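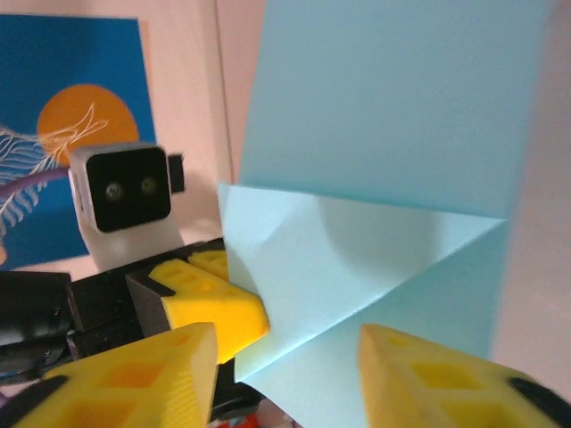

Hellblaues Papier mit scharfer Faltkante.

Plirkska erweitert Sortiment um farbige Faltpapiere

Salteck, 15. Oktober 2025 – Der Papierverarbeiter Plirkska nimmt vier durchgefärbte Faltpapiere in sein Lieferprogramm auf. Die Bogen sind ungestrichen und beidseitig matt. Verpackungseinheit sind 1000 Blatt, die Mindestabnahme beträgt zwei Einheiten je Farbton. Die Auslieferung ab Lager Salteck beginnt im Dezember. Den Vertrieb an den Fachhandel übernimmt Grodance.

Pressekontakt: Aoife Ó Néill, Plirkska, Salteck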